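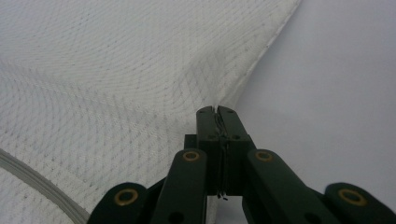

Ticket 491 – White knit cover, border won't lie flat

Status: open again
Item: Tustum knitted cover, white with gray dotted lines
Opened by: Géza Szekeres

Reported problem
The folded edge rolls up along one side and the dotted lines bend into curves when you take hold of the fabric. Customer was told by the store that this "relaxes with use." It has been in use since October. I would like to know how much more relaxing it needs.

First reply from Vitari support
Please wash at the lowest setting, dry flat and smooth by hand.

March 13, 2023
Did that twice. Border still stands up from the knit next to it. The rest of the cover smooths out fine on the table, so I don't buy the washing theory – if it were shrinkage I'd expect the whole thing to be tight.

Second reply from support
Could be the fill. Please check that the insert is the correct size.

Checked. The insert is out and the cover was lying by itself on a plain surface. Same roll, so it isn't the insert. I did say this in the first message.

What I tried after that
1. Steam on the wrong side, no pressure. Flat for an evening, back by morning.
2. Pins along the border overnight. Left marks, which came out. Roll did not.
3. Gentle pull across the diagonal. The dots bend toward wherever you pull, and I'm told that is normal for a stretchy knit. Fine, I'll accept that one.

Where it stands
My guess is the hem was sewn with the knit stretched, and no amount of steam will fix that. Support says they have had no other complaints out of 358 sold. Maybe. People don't always write in about a hem.

Asked for a replacement or for the hem to be redone. Waiting on a yes or no. Please don't send the washing instructions again.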